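Drying rack for a small kitchen, wall or counter?

minttu_a
Hello all. We moved in March to a two room flat in Riihimäki and the kitchen has no dish drying cabinet over the sink. For a Finnish person this is a small shock. The previous owner removed it and put an open shelf in the place. Now our wet dishes stand on a towel and the towel is always wet.

I am considering three things: to buy a new drying cabinet, to hang a rail with hooks on the wall, or to use a rack on the counter. The counter between the sink and the stove is narrow, so I do not want to lose all of it. What do you use and are you satisfied?
Minttu Ahonen

plitach
Get the cabinet. You put the dishes in, you close the door, finished. With a counter rack you look at your dishes all day.

kettle_and_co
I disagree with plitach. A cabinet is nice if the wall is good for it. In old houses the wall can be anything. What is behind the tiles, Minttu? If it is plasterboard with nothing solid behind, I would not hang a cabinet full of plates there.

plitach
People have hung these cabinets for generations. You find the studs and you use proper screws.

kettle_and_co
Yes, if the studs are where you need them. In my kitchen they were not. I paid a carpenter and he spent most of the morning with putting a board behind the wall.

minttu_a
Thank you both. I knocked on the wall and it sounds hollow on the left side and solid on the right side. I don't know what it means. The open shelf is fixed only on the right, so maybe that is the answer.

I also asked a price for a cabinet with installing and it was 700 euros. This is too much for us this year.

Vedine
700 is robbery. Did it include the doors?

minttu_a
Doors and removing of the old shelf, yes. No tiles.

aatos_e
Good evening. I have lived 20 years in small flats and I have tried all of these, so I write a little longer.

The cabinet is best for a family. For two persons it is often half empty, or it becomes a storage place where the same plates live forever. My wife and I had it so.

The rail with hooks is good for cups and ladles but not for plates. Also the water drops on the counter, and you will wipe it every evening. If your wall is painted and has no tiles, the paint will suffer in the place where the cups touch it.

I ended with a plain wire rack on the counter. It must be small. A big rack invites you to leave the dishes there until tomorrow. With a small one you must empty it before the next meal.

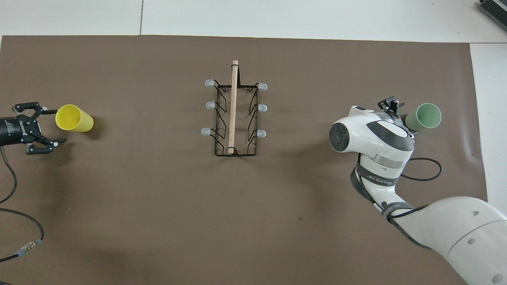
Then the mat under it. Do not take the thick fabric type if you have hard water, because it becomes stiff and starts to smell. I prefer a thin one which you can rinse and hang on the tap. Wash it when you wash the sink, not when you remember.

For cups, I put them upside down but a bit tilted, so that air comes in. Plastic dries slower than glass and I always give it a wipe with a cloth at the end. Wooden spoons should stand in something open, the handle down.
Aatos Eskola

kettle_and_co
Agree about the thick mats. Mine went to the trash after one winter.

plitach
Upside down and tilted is fine until somebody closes a window too hard and all of them fall. In a cabinet this does not happen.

aatos_e
In my kitchen it has happened one time, and it was a glass I did not like.

Vedine
What about rust? Every wire rack I have owned got brown spots on the feet. The Priltwood one lasted me 2 years and then it left marks on the counter.

aatos_e
Stainless steel is safer than coated wire. In the coated ones the problem starts where the coating is broken, mostly at the feet and in the corners. If you lift the rack and do not drag it, it lives longer.

minttu_a
Thank you Aatos, this was very useful. I measured the counter this evening and a small rack fits if I move the toaster to the windowsill. I will try that first and keep the open shelf for dry things. If we get tired of it, I will ask another carpenter about the cabinet.

plitach
Ask for a price without the doors also. You can paint and hang them yourself.

minttu_a
Good idea, I will ask.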